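Open day at the Ondau unit, Hestarton. I got there late, parking was hopeless, and the person I was meant to talk to was already halfway through her second coffee and had one eye on the clock. "You've got till the next lot come up the stairs," she said. So this is quick.

Sosto has run its home tasks project out of the old Marchetti building since September. Ground floor is offices and a workshop. Upstairs they've fitted out rooms like a regular house – bedroom, kitchen, a laundry you can barely turn around in. She runs the upstairs. Asked for her job title she waved it off. "Put down that I run the rooms. I wash a lot of sheets."

What do they do up there? Folding, mostly. Picking up, putting away, straightening beds. People do it, by hand, holding grippers, and the recordings go downstairs to the team training the arms.

"Visitors come in expecting a robot to make them a cup of tea," she said. "Then they see one of us putting away a T-shirt with a pair of yellow fingers. Some of them are a bit let down. The kids never are, the kids want a go."

And do they get a go? They do. Two minutes each, supervised, on the clock. 169 people through by lunch, by the sheet at the door, and she'd hoped for more like 300 over the whole day. Queue down the stairs when I arrived. Someone had brought a dog.

I asked why it has to be clothes and bedding. She got more animated at that.

"A box is easy. A box stays a box. You pick up a bit of cloth and it's a different shape then, and you put it down and it's a different shape again. We had a whole week early on where nobody could agree what counted as folded. My mother's folded and my folded are not the same thing."

So who won? "Mine. I wrote the sheet."

The bedding is deliberately loud. She bought most of it herself, secondhand, on a budget she called "insulting". Plain white sheets were tried first and everyone hated them, the operators included. Now it's prints, stripes, whatever the op shop has. The favourite colour upstairs at the moment seems to be all of them.

We went through to the bedroom so I could see the work going on.
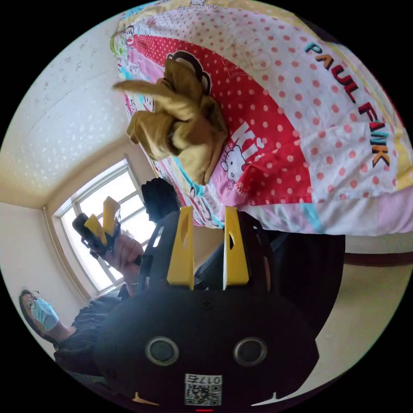

Bedroom, upstairs: grippers in hand, with the Paul Frank and Hello Kitty bedspread.

It's slower than you'd think. Fingers open, fingers close, the cloth slides, start over. I had my two minutes and got one sleeve of a shirt across the front before the timer went. She was kind about it. Sort of.

"Everyone grabs too much. You grab a big handful because that's what your hand would do. You want the edge. Just the edge, then wait, then go."

How long till a new operator's any good? She reckons 12 sessions before she stops checking on them. A few people get it straight away, and she says there's no picking who. One of the best she's had used to ice cakes. Another came from a tyre shop. The engineers from downstairs are, her word, hopeless.

Not everything is kept, either. The count on the whiteboard by the stairs said 863, which is bedroom runs only and only the ones that passed. She wouldn't tell me how many got binned. "Enough." Most of the bad ones are boring reasons – someone stopped to scratch their nose, someone answered a question from the hallway. On open day none of it counts anyway, the visitor runs get wiped at five.

A bloke on the stairs had been asking anyone with a lanyard about jobs, whether this puts the hotel cleaners out of work. I put it to her. She didn't love the question but she didn't duck it.

"I used to clean motel rooms. Four years. If something had picked up the wet towels for me I'd have kissed it. Would the boss have cut my hours, yeah, probably. I don't get to decide that bit. I'd like to be in the room when it's decided."

Has she said so to anyone at Sosto? "In writing. Twice."

Downstairs there was an arm going through its paces with a tea towel, behind a rope. Bigger crowd than upstairs. It got the towel in half on the first try while I stood there, dropped it on the second, and got a round of applause for both. She'd come down behind me to find more sticky tape. Didn't stop to watch.

"Seen it," she said. "Ask me when it can do a fitted sheet."

Can you do a fitted sheet?

"With my hands or with those?" And then the next lot were on the stairs and thats all I got.

Next open day is not set yet, they're waiting on the lift being fixed so people with prams and wheelchairs can get to the upper rooms, wich was the main complaint in the comments book. Fair enough too. Sausage sizzle was good, cash only.

Hestarton Community News | Contact us | Copyright the contributors | Back to top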